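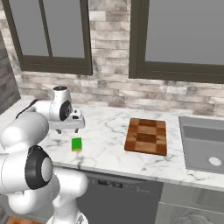 # pageweight-check

Orkodach says its new "Swift Reader" format opens news stories inside its app almost instantly. Publishers were told to expect big gains over the mobile web. I wanted to see how much of that holds up when you compare it with a web page that hasn't been loaded down with junk, so I collected some timings. This repo has the data and the scripts that make the tables.

I don't work for Orkodach or for any publisher in the set. I did pay for the phone plan.

## What's in the set

- 2589 page loads, one per row, in `loads.csv`
- 200 articles, each available both in Swift Reader and on the publisher's own site
- a third version of 47 of those articles, saved and served with ads and trackers stripped out
- `notes.txt`, where I wrote down anything odd, in no useful order

Articles came from the publishers that joined in the first wave in October. Zorville, the local news chain, makes up a big share, so if their site is unusually slow (it is) the whole web column looks worse. You can drop them with `--skip zorville`.

## Columns

- `article_id`: matches the list in `articles.csv`
- `version`: `reader`, `web` or `stripped`
- `network`: `wifi` or `cell`
- `first_text_ms`: time until the first paragraph could be read
- `settled_ms`: time until things stopped jumping around
- `bytes`: everything downloaded, as far as I could measure it
- `preload`: `yes`, `no` or `unknown`

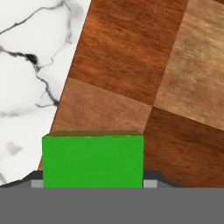

The `preload` column matters more than the rest of them put together. The app starts fetching stories while they are still further down your feed, before you tap anything. Start the clock at the tap and of course it wins. A web link gets no such head start. If you're going to quote a number from this repo, please filter on `preload` first, and leave the `unknown` rows out.

## What I think it shows

With preload on, Swift Reader is fast. I'm not going to argue with that, and on a bad cell signal it's a real difference you can feel.

With preload off, the gap to the normal web version gets a lot smaller. Against the stripped version it mostly goes away, and on wifi the stripped pages often show text first. Which makes me wonder what publishers are getting in exchange for handing their stories over. Most of them could have dropped a few ad scripts last year and kept their own readers on their own sites.

I also don't buy the line that the format will stay this light. Ads are limited for now. Ask again once the sales team has had a year with it.

## Running it

 python check.py loads.csv --out tables/
 python check.py loads.csv --skip zorville --preload no

Needs Python 3 and nothing else. The plots script is separate and fussy about fonts. Skip it unless you need the plots.

## Known problems

- Two phones, same model. Cheaper phones may behave very differently.
- All cell loads were done in one city, mostly in the evening.
- `bytes` is probably low for `reader` rows. The app hides some of its traffic and I gave up trying to pin it down.
- `settled_ms` was judged from screen recordings. I would allow about 1000 ms of slop on the worst pages.
- Articles with video were left out. That flatters everybody.
- The stripped set was picked by hand. I tried to be fair, but you have only my word for it.

## License

Data and scripts are free to use with credit. Article text is not included and isn't mine to give out.

Corrections welcome, especially from anyone who can tell me when preloading kicks in.

14 shares | 3 comments

**Corrado Fiore**
The stripped comparison seems a little unfair. No publisher is going to ship a page with zero ads. Could you add a version with one banner and no trackers? I think that's the one people would really have to choose between.

**Halfdan Overgaard**
Agree with Corrado, though I'd guess one banner barely moves `first_text_ms`. Also, the `network` column has a few blanks near the bottom of the file. Is that wifi or did the phone drop off?

**pageweight (author)**
Phone dropped off. I should have marked those and I'll fix it. One banner version is a fair request, no promises on when.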